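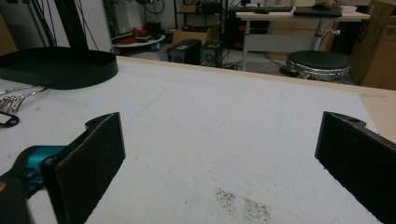
Ever since we moved to the new place in Skulholm I have been trying to work out how to live with a white table, and I am hoping some of you have been down this road before me. We have one big table that does everything: mail, homework, seedlings, wrapping presents, the lot. The wood underneath is light and rather nice, so I keep a big white sheet on top to save it, and I had no idea what I was getting into. Every speck shows. A little patch of dark brown bits, dirt or coffee grounds or whatever it may be, stands out from across the room, and so do the faint gray lines that look like pencil and curve across the middle. On our old dark oak table I could have had a whole flowerpot over and not noticed until Easter!

So I have two things I'd love help with. First, what do you use to get loose gritty stuff off a matte white surface without turning it into a gray smear? I tried a damp dishcloth the first week (my mother's answer to everything) and made a cloudy patch as big as a dinner plate, which took me a whole evening of gentle rubbing to get rid of, and I'm not sure I did get rid of it. Second, how do you stop keys from scratching it? Everyone in this house comes through the back door and drops their keys on the nearest flat thing, and the nearest flat thing is the table. I have asked. I have put up a note. The note got keys dropped on it.

I should add that I can't put a cloth over it, as the youngest pulls at anything that hangs, and glass is more than I want to spend. I've started keeping a tray at the far side and I do think it helps, but I'd like to hear from people who have kept it up for longer than a month.

Posted by backdoor_betty
Viewed 692 times

Home Browse Kitchen & Dining Cleaning Garden My Threads Help 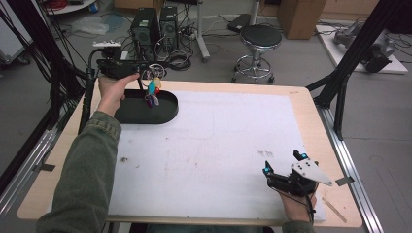

Ring of bright odds and ends, and the black oval tray.

Posted by plainpine

Oh, I feel for you, I really do. We had white in the kitchen at our last house and I spent more time looking at it sideways in the morning sun than I care to admit. Let me take your two things in order, and forgive me if I go on a bit.

For the grit: dry first, always dry first. Get a soft brush, the kind sold for dusting lampshades or a wide paintbrush that has never seen paint, and sweep toward the nearest edge with a dustpan held under it. Short strokes, light hand. Don't press down or you'll work the dark stuff into the surface, and if the top is at all soft you will never get it back out. When you can't see any more loose bits, go over it once with a dry microfiber cloth, and turn the cloth to a clean side after each pass. Only then, if there is still a mark, try a barely damp cloth in one corner. If your sheet is paper or foam board, I'd leave water out of it altogether. A plain white eraser does nicely on pencil, and you can blow the rubbings off.

For the keys: a tray works, but only if it sits where hands already go. We put ours on a pretty shelf by the coats and it stayed empty from March until the end of summer, while the keys went on piling up by the fruit bowl. Then I gave in and moved the tray to the fruit bowl. Problem solved in a day or two, and the fruit bowl went on the shelf, where it looks lovely. Choose one with a raised rim so nothing slides off, and stick a bit of felt on the bottom - trays scratch too, and people forget that.

Big bright tags help as well. Anything colorful on the ring and you can spot it from the doorway, and then folks don't shove the whole pile around looking for theirs. We bought a bag of plain plastic ones from Briggs downtown and let the kids pick their colors, which caused one argument and has saved a great many since.

If you ever do think about paying for a cover, ask at the Nurkitz yard sale first. I have seen clear desk mats go there for next to nothing. 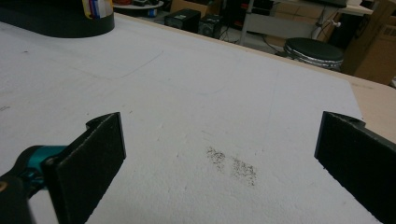
Posted by sirkesdale_mum

Get a darker table lol. Or one of those little handheld vacuums, takes 30 seconds. We have one in Sirkesdale that lives on a hook by the back door and my husband uses it on everything including the dog. No idea about the keys, ours are always lost.

Posted by plainpine

I'd be a bit careful with the little vacuums, if you don't mind me chiming in again. They're wonderful on a hard top, but some have a stiff plastic lip at the front, and that will leave a line on anything soft. If you have the brush attachment, use it, and hold the nose just off the surface.

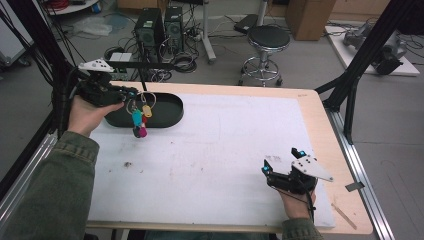
The other thing I meant to say the first time, and forgot because the oven was beeping, is to give up on having the sheet perfect. Buy two. Keep the good one flat behind a wardrobe and bring it out when company comes, and let the everyday one get its smudges. You can flip it over too, if both sides are white, and get twice the life out of it. Mine had a ring from a plant saucer on one side and a lot of very bad arithmetic on the other by the time we let it go.

Do come back and tell us how the brush works out. And tell your mother the damp cloth is fine for the stove!

Was this page helpful? Yes No

Last updated: 9 September 2018

Contact us | Copyright, all posts belong to their authors | Back to top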